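My Project Report: How a Community Hall Stays Open

When our class was told to pick a local place and find out how it works, most people went for the fire station or the mall. I picked Bakolon Hall, mainly because I took tap lessons there when I was little and still remember the cold floor in the small room.

My question was pretty simple: where does the money come from? I figured the town paid for everything. Wrong! The town owns the land and that's it. The building has to earn its own keep from rentals, and the going rate for the main room is 13 dollars an hour if you're a local group.
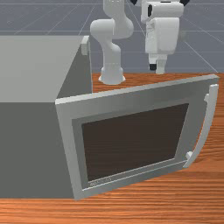
So I asked for the booking sheets for June and they let me copy them out by hand (my wrist was not happy). The regulars fill up most weekday evenings – dance, a chess club, English classes, a quilting group that has been going longer than I've been alive. Mornings are where it gets thin. There were whole stretches between breakfast and lunch with no booking at all, and the lights and heat still cost something even then.

Next I wanted to compare it with another place, so I took the bus out to Huvel, where the hall is newer and a lot bigger. It holds 180 people for a sit-down dinner. They make nearly all their money on weddings, and the regular clubs sort of squeeze in around those. One of the clubs told me they'd been bumped twice in one season and were thinking of moving to a church basement.
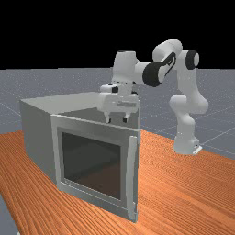
Reading time: 2 minutes

Before the visit I would have said Huvel was doing better, and on paper it is. But I liked how Bakolon felt more. People wandered in early and stayed late, and the notice board was so full that flyers were pinned on top of flyers – lost cats, guitar lessons, somebody selling a canoe.

My survey was the weak part of this project. I left paper forms by the door and a lot of them came back with only the first question filled in. Next time I'd just stand there and ask. The answers I did get mostly wanted better parking and a kitchen that isn't locked on weekends.
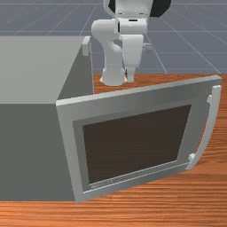 By Student Reporter, Darero Street Project Group
January 4, 2020

My suggestion to the hall is to try a cheaper morning rate, maybe for parents with toddlers or people who work from home. I brought it up when I returned the booking sheets and they said they'd talk it over at the next meeting. I also asked about the kitchen, and I'm still waiting to hear back on that one.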